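Last updated: Feb 11, 2018
By Elsa Keskinen
Print | E-mail

Tamero is seeking 12 participants for a study of household chores by machine. Folding and sorting cloth remain slow and unreliable, and we need recorded human technique to compare against.

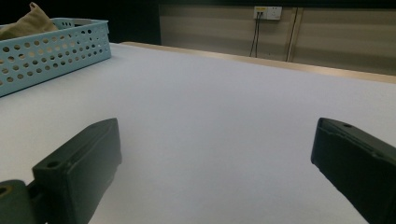
Sessions run two hours at a table, using a hand-held gripper. No technical background is required – steady hands help. Travel costs are reimbursed.

Write to Aleksi Ahonen, Riveo project, quoting reference 763.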